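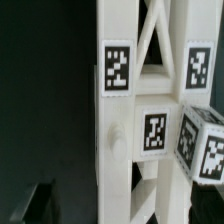
What is a party wall in a row of houses?
A party wall is a wall that stands on the line between two properties and is shared by both owners.

Party wall

A party wall is most often met in row houses, duplexes and older apartment buildings. Each owner has the use of the side that faces into their own home, and both have a duty to keep the wall in good condition. The rules are set by state law, by the deed, or by a written contract called a party wall agreement.

Ownership

In many places each neighbor owns the half of the wall on their own land, together with a right of support from the other half. In other places the wall is owned in common. The deed should be read first, as it can change the general rule. When a house is sold, the agreement normally passes to the buyer if it was recorded with the deed.

Repairs and changes

The cost of ordinary repair is usually divided equally. Damage made by one owner is paid by that owner alone. Cutting a new opening in the wall nearly always needs the consent of the neighbor, while hanging a shelf does not. Some agreements ask for written notice before larger work, and they give the neighbor a fixed time to answer.

Example of Makeseck Row

Makeseck Row is a group of 79 brick houses in the town of Rosier. It was built by the firm Balaskas in 3 stages, and the houses of the first stage had no written agreements. After a dispute on a chimney built into a shared wall, the owners accepted one common text. It requires notice of 6 weeks for structural work. The same text was later used at Zokalon Court, a development of 102 units in the same town.

Effect on a sale

A party wall does not in itself lower the price of a home. Buyers often ask about noise, fire rating and open disputes. A seller is in many states obliged to tell the buyer about a known shared wall agreement.

See also: Easement, Boundary line, Row house, Title search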